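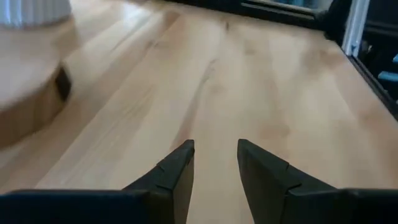
The long table at Ludelen, in the morning light.

Thibault Besnard had promised his sister he would sell the table before October was out, and he had meant it, too, right up until the sun came round the side of the house and laid itself down along the wood.

It was a pale table, the color of good butter, with the grain running the long way and one darker, wavering streak up the middle that his mother used to call the river. When they were small he and Odile had sailed walnut shells up it, from the breadbasket all the way to their father's elbow, which was a cape, and a dangerous one if he happened to be reading. You could lose a whole fleet there (and they did, more than once, and got sent to bed over the soup).

A man named Vasseur was coming at 10 to look it over. He had offered 200 on the telephone without so much as asking how many it sat, and Thibault, who was not a quick man on the telephone, had said yes, thank you, that would be fine. Now he went over the top with a soft cloth, slowly, the way she had done it every Saturday for 40 years, and he found himself stopping at each of the old marks to say hello. There were faint lines he couldn't account for and blotches he could. One was from the summer of the cherries. Another, he was nearly sure, was his own doing, from when he was 14 and had decided to mend the clock.

He put the kettle on. He sat down in his father's chair, then got up and moved to his own, and with one finger he followed the river up as far as he could reach without standing.

When the knock came he took his time getting to the door. Vasseur turned out to be a young fellow with rain boots and a tape measure, and a little girl hanging on to his coat. She went straight past the both of them into the kitchen and laid her cheek flat on the wood.

"It's warm," she said.

"It gets the sun," said Thibault. He looked at her for a while, and then he went to see if there were any walnuts in the cupboard.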